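Fandel opens task recordings to outside kitchens

4/24/23 – Fandel today released 737 recordings of kitchen tasks shown to robot arms by people. In some, the operator guides the arm by hand. In others, the arm is driven by remote control.

The tasks include moving cups and bowls and handling sliced fruit. Two operators, Mohsin Dogar and Shazia Pirzada, gave all the demonstrations, which began in February.
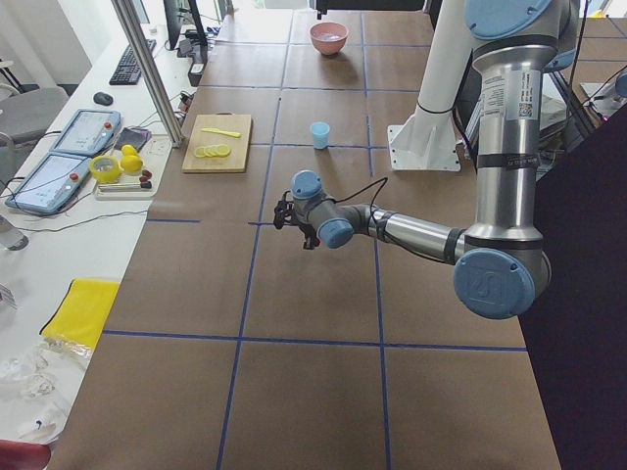
A robot arm over the taped worktable, with cutting board, lemon slices, cup and bowl.

"Guiding by hand is slower to set up but easier to learn," said Lakshmi Achari, who leads the work at Fandel. "We wanted both kinds in one set."

The recordings are free for teaching and research. Requests go to Szu-yu Yang at the Fandel press office.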